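Handout 6: Reading a quote for a two-arm cell
Planning and Buying Equipment, Tuesday section. Instructor: Ernő Vida

Bring this sheet and the Pisura quote to class. We'll mark up the quote together, so a clean copy is better than one you've already scribbled on.

## Where the number comes from

The usual first slide in a sales deck has one price on it, and that price is for arms. Arms are what people picture when they hear "robot," and they're easy to compare, so vendors compete on them. I have read a lot of these quotes and I have yet to see one where the arm price told me what the cell would cost to own for a year.

Gulyás, the repair shop in our running case, wants a bench with two arms that can pass a phone from one gripper to the other. Their owner has been told this will take over sorting of used handsets. Maybe. Before anyone argues about that, list what the bench needs in order to exist at all. In most quotes I see, these lines are missing or sitting in a footnote:

- mounting rail and plates
- frame and wall panels
- wrist cameras and the brackets that hold them
- gripper finger pads, and spares
- cables, power strips, chargers
- test phones you're willing to scratch
- hours of a person standing next to it

The last one is the big one. Sales sheets like the word "unattended." Ask to see it unattended, for a full shift, with your parts.

## The bench at work

Look at these before you fill in the worksheet. You are pricing a bench like this one, odds and ends included.

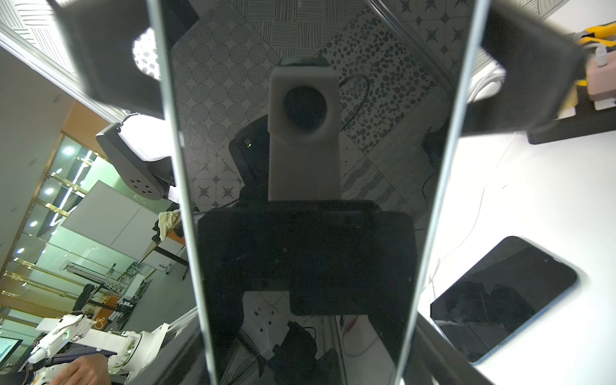
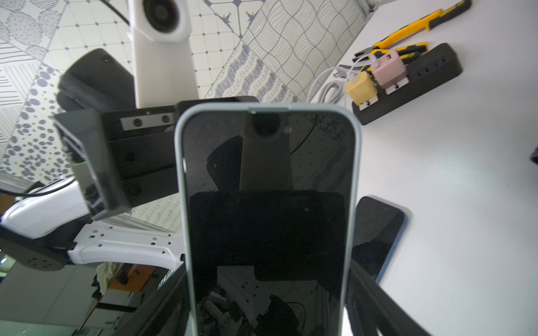
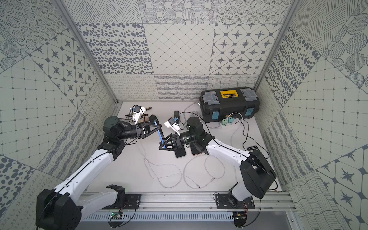
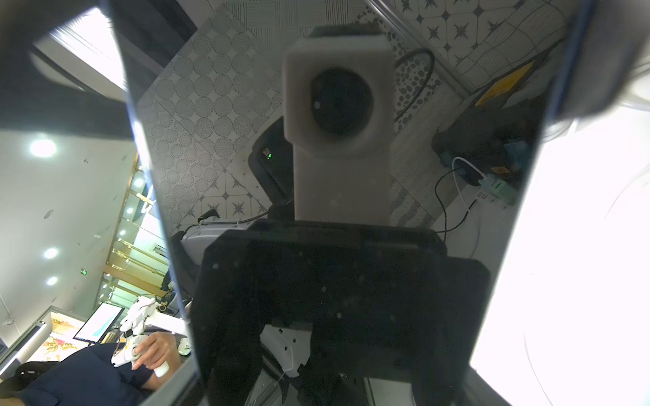 *Fig. 6.1. Two-arm bench, phone handling. Third picture: the whole table; the others are from wrist cameras.*

A few things to take from Fig. 6.1 when you price.

**Glossy parts.** In the first and last pictures the dark panel throws back the camera mount, the gripper and the tiled wall. If your software has to find the edge of a part like that, budget time for it. Irken's quote gives vision setup as one flat fee and says nothing about shiny surfaces. I'd want that in writing.

**Fingers.** The ones in the first picture are covered in foam. Foam is cheap and it wears. Nobody's quote has a line for it. Put one in, with a replacement interval, and make the vendor defend the interval.

**Brackets.** The white one on the right gripper in the third picture is 3D-printed. I have no quarrel with printed brackets. I do have a quarrel with paying machined-part prices for them, so ask for the files and print your own spares.

**Cable.** Count on more than the drawing shows. The third picture has loose loops across the lower half of the table. Tidy routing is labor, and somebody pays for it.

## Worked numbers

Firnico offers a yearly service plan at $600 per arm. Two arms, $1,200 a year. The plan excludes "wear items," and their list of wear items takes up most of a page. Read it.

Finger pads are $33 a set. Gulyás expects to change them monthly on both grippers:

33 × 2 × 12 = $792 a year

Spare camera brackets, bought from the vendor, are $106 each. With two on the shelf, that's $212.

Power, cables and chargers were quoted as a "startup kit" at $345. Open the kit list and price the contents yourself before you accept it. Last October a student team did this for a different quote and found the same power strip billed twice.

First-year extras so far:

| Item | Cost |
|---|---|
| Service plan, two arms | $1,200 |
| Finger pads | $792 |
| Spare brackets | $212 |
| Startup kit | $345 |
| **Total** | **$2,549** |

There is no labor in that table. There is also no vision work and no allowance for broken phones. If a vendor tells you the total is "basically the arms," show them this.

## Before class

1. Redo the table for a pad change every two weeks (26 a year). Does the service plan still look like the biggest line?
2. Write three questions for Irken about the flat vision fee. "Does it work?" is not a question they can fail, so leave it off.
3. Find one line in the Pisura quote that you would refuse to sign, and say what wording you'd accept.
4. Estimate the attended hours per week in the first three months. Show how you got there. A guess with its reasoning written out gets full marks, and a bare number gets none.

We skip payback periods until Handout 7. Any payback figure in the Pisura quote assumes the bench runs at full rate from day one, so cross it out for now.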